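Subject: Re: food waste caddy in the Meltville kitchen
From: Trinidad Herrera

Bautista Acuña wrote:
> Can we agree where peelings go between caddy collections?
> On Tuesday I found tea bags in the sink again. I'd like
> one bowl on the big table and nothing anywhere else.

Fine by me. I've put the wide white bowl out, the deep one from the top cupboard. Line it with a paper napkin, as it saves scrubbing. Peel and cores only, no tea bags, they leak through.

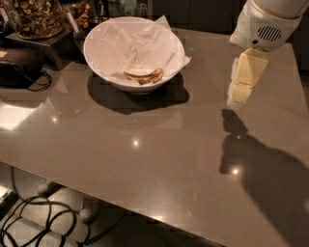
Whoever is last out tips it into the caddy, napkin and all, and puts a fresh one in. Lorena has spare napkins in the drawer under the kettle. The caddy goes down in the morning before ten.

Trinidad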